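The club that drives into walls

The robotics club at Plirwood meets in a former geography room, which explains the maps and does nothing for the heating. It costs members 5 pounds a term. For this they get a chair, a share of the biscuits and a turn with Eren, a robot that lives entirely inside a computer and still manages to be late for things.

Michalis Drakos, who runs the evenings, is fond of simulation for the plain reason that he has paid for repairs. "The last real arm we had went through a cupboard door," he says. "Eren can go through 100 cupboard doors and I still get home for supper."

The students are getting ready for the Curitberg round in January, where teams must pick up an object, carry it across a virtual room and put it down somewhere sensible. The last part is where most of the shouting happens. Each team sees the task from the robot's wrist, a view that takes some getting used to – rather like parking a van while looking through the letterbox.
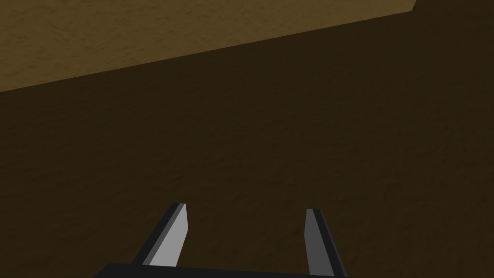

Eren's right hand in simulation, fingers open, facing a great deal of brown.

A run lasts 30 seconds. On the evening I visited, the younger team spent most of one debating which way was left. Their code is called Cernell, after a misspelling that had got into too many files to be removed, and it has grown to 230 lines, several of which are apologies to whoever reads them next.

I was given a go. I am told that the first thing to learn is patience and the second is the button that resets everything. I became very good with the button. A girl of twelve watched me for a while, then gently took back the keyboard and asked if I would like to be in charge of the biscuits.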